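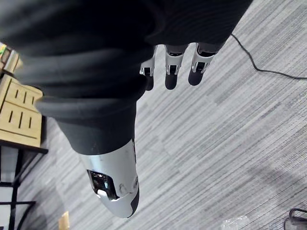
4. Getting cables across the carpet

I wrote this section after Renata Jasińska caught her heel on a cable two mornings in a row, so please don't skip it! It covers any thin cable that has to cross the gray striped carpet, like the black one in the photo.

What you need: one Zadumeck fabric cable cover (they come 2000 mm long), scissors, a vacuum cleaner.

1. Switch off whatever the cable feeds and unplug it at the wall end.

2. Vacuum the strip where the cover will go. I do it twice, once along the stripes and once across, because the hook side of the cover grabs fluff like you wouldn't believe.

3. Lay the cable down loosely and work the curls out with your fingers, starting from the equipment end. If it still snakes all over the place, leave it flat for an hour and come back.

4. Pick a route. I follow a stripe whenever I can — it's a ready-made straight line, and you'll notice right away if you drift off it.

5. Leave 600 mm of slack at the equipment end and lay it in one wide loop. No tight coils, please.

6. Cut the cover to length, fold it over the cable and press the edges down with the palm of your hand. Each edge should grip at least 25 mm of carpet.

7. Walk over it in socks. If you feel a lump, lift that part and lay it again.

8. Plug back in and switch on.

Note: The cover sticks to looped carpet only. On the bare floor by the door it slides, so use the rubber ramp there (section 5).

Caution: Never run a cable under the carpet itself. You can't see it wearing through down there.

Caution: Don't use packing tape. Bogdan Olszewski and I spent a whole October afternoon picking the glue out of the pile with a butter knife, and you can still find the spot if you know where to look.

To take a cover up, peel it from one end and keep it low to the floor. Roll it with the hooks facing in and put it back in the drawer marked Floor.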